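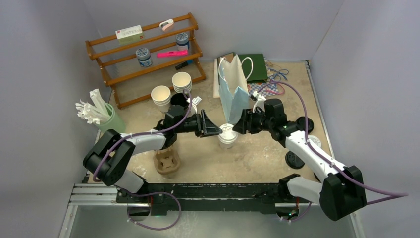
I get a lot of mail about teaching the Gomska arms by hand, so I finally wrote some answers down. Most of it is about the drinks job, the one with two arms, a lidded paper cup and a molded pulp carrier, and most of it comes from people who just unpacked their own pair.

Do I need to know how to code?
Nope! You hold the two leader handles and move, and the arms copy you. My friend Helju Laur got the hang of it in one afternoon.

How many runs should I record?
I start with 40 and see how it does. For the drinks job I went up to 1,000, but I'm stubborn.

I bumped something halfway through. Toss the run?
If you recovered smoothly, keep it — I like having a few of those. If you froze and stared at it for six seconds, toss it.

Can two people drive, one arm each?
You can, and it's fun, but Gunārs and I kept arguing over who should let go first. One driver is easier.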